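Faire la vaisselle à deux bras : ma petite visite chez Rutaro

J'avoue que j'y allais un peu en traînant les pieds. Une démo de robot qui lave une assiette, j'en ai déjà vu passer un paquet, et en général on vous montre trente secondes bien choisies avant de vous offrir un café. Sauf que l'équipe de Rutaro, à Pretville, m'a laissé m'asseoir dans un coin du labo tout un après-midi de septembre, essais ratés compris (et il y en a eu, j'y viens), et je suis ressorti avec quatre pages de notes et un résultat que je trouve franchement intéressant.

Le résultat, d'abord. Sur la tâche complète, à savoir prendre l'assiette, la poser dans le bac, la frotter à l'éponge puis la ranger à côté, leur système à deux bras réussit 67 essais sur 100. Avec la méthode qu'ils utilisaient au printemps, ils plafonnaient nettement plus bas, et surtout ça se passait toujours mal au même endroit : au moment où l'éponge touche l'assiette. Trop fort, et l'assiette file au fond du bac. Trop doux, et on caresse la faïence sans rien enlever !

Pour apprendre le geste au robot, on part de démonstrations. Quelqu'un pilote les deux bras à la main, fait la vaisselle à travers la machine, et on enregistre tout, images et positions des articulations. Rutaro en a collecté 1 000, ce qui représente (je vous laisse imaginer) beaucoup d'assiettes parfaitement propres qu'on relave quand même. L'équipe m'a proposé d'essayer. J'ai tenu deux assiettes et j'avais déjà mal aux épaules.

La nouveauté, c'est ce qu'ils font ensuite de ces enregistrements. Avant, le modèle apprenait tout d'un bloc, du premier mouvement au dernier, et il donnait la même importance à un long déplacement dans le vide qu'à la demi-seconde où l'éponge arrive au contact. Maintenant, chaque démonstration est découpée automatiquement autour des moments de contact, et ces passages-là reviennent beaucoup plus souvent pendant l'entraînement. Ils ont appelé ça Hedlund, et quand j'ai demandé d'où venait le nom, tout le monde a rigolé sans me répondre. Bon.

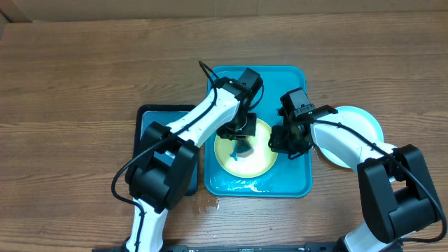

Ce qui m'a le plus bluffé, c'est le partage du travail entre les deux bras. Je pensais bêtement que l'un des deux était programmé pour tenir et l'autre pour frotter. Pas du tout, rien n'est écrit nulle part : les rôles viennent des démonstrations, et le deuxième bras apprend à attendre tout près, puis à intervenir quand l'assiette commence à glisser. Sur un des essais que j'ai suivis, il est venu la bloquer juste à temps, et je crois bien que j'ai applaudi tout seul dans mon coin.

L'eau reste la grosse difficulté. Elle change l'adhérence, elle brille, elle se balade, et les reflets trompent la vision du robot à peu près autant qu'ils m'agacent quand je photographie ma cuisine. L'équipe a donc refait une série d'essais à sec pour comparer, avec les mêmes bacs et les mêmes assiettes, et là on monte à 75 réussites sur 100. Huit points d'écart, donc, à mettre sur le compte de l'eau. Je m'attendais à bien pire, pour être franc, et eux aussi, vu la tête qu'ils faisaient en me montrant le tableau.

Côté ratés, j'ai vu une éponge lâchée en plein frottage, une assiette rangée à moitié sur le bord d'une autre, et un essai où les deux bras se sont retrouvés à hésiter l'un devant l'autre comme deux personnes dans un couloir étroit. Dans ce cas-là, on arrête, on remet tout en place et on recommence. C'est long. Un essai complet prend plusieurs minutes avec la remise en place, et une journée de tests, c'est surtout une journée à repositionner de la vaisselle.

Autre limite, et l'équipe en parle sans détour : tout ça se passe avec des objets connus, sur une table connue. Donnez-lui un verre à pied et il n'a aucune idée de quoi en faire. Les couverts, n'y pensez même pas. La prochaine campagne de démonstrations doit justement ajouter des bols et des assiettes creuses, avec un peu plus de désordre au départ.

Les données et le code du découpage doivent être mis en ligne avant l'hiver, sur la plateforme Trivton, où Rutaro dépose déjà ses anciens jeux de démonstrations. J'ai demandé si je pouvais revenir pour les bols, et on m'a dit oui, à condition que je reprenne les commandes pour au moins dix assiettes. Je m'échauffe les épaules en attendant !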